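How a Two-Armed Robot Gets Looked After

Robots need care, just as bikes and cars do. This page is about one work cell in the town of Lurnden. A work cell is the spot where a robot does its job: the arms, the table, the cables and the computer all count as parts of it. The people who run this one call it Prisoto.

Setting up the table

Prisoto has 2 arms, and they share one table. Before any work starts, someone checks that the sheets on the table lie flat. A wrinkle can tip a small object over or catch the end of a finger.

Next come the objects. Soft toys are good for learning to grip gently, as they squash and spring back. A padlock is harder. It is small, smooth and stiff, and one arm has to hold the body while the other works at the shackle. The shackle is the curved metal bar.

Waking up the arms

When the power goes on, the arms move slowly to a starting position called "home." Everyone stands back while this happens. Each joint has a sensor that tells the computer how far it has turned. If one joint is off by even a little, the fingertips can miss by a lot – try pointing at a light switch from across the room, then turn your shoulder slightly.

To test the joints, the crew has both arms reach for the same point in the middle of the table. If the fingertips do not line up, the computer is given a small correction and the test is run again. It usually takes 3 tries.

Checking the cables

Cables carry power to the arms and messages back to the computer. They bend every time a wrist turns, so they wear out sooner than the metal parts do. A cable that is pulled too tight can pop out of its plug. That is why you often see a big, loose loop near a robot's wrist.

The cable check takes 10 minutes. The power is off the whole time. The crew feels along each cable for cracks, pushes on the plugs and looks for tape that has come loose.

Looking after the fingers

A robot's "hand" is called a gripper. Prisoto's grippers pick things up by squeezing, and dust makes them slip. They are wiped with a dry cloth at the end of the day. The screws get a turn with a small wrench if they feel loose.

The crew writes every repair in a notebook. Last November the right gripper would not close all the way. The notebook showed that it had opened and closed 1398 times since its last cleaning, and there was grit in the slide. A brush fixed it.

Words to know

Joint: a place where the arm bends or turns, like your elbow.
Gripper: the part that holds things.
Home: the position the arms go to before they start work.
Shackle: the curved bar on a padlock.
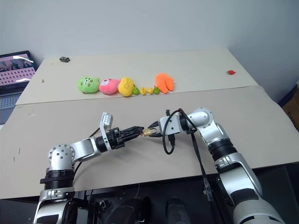
Two grippers meet at a small gold padlock.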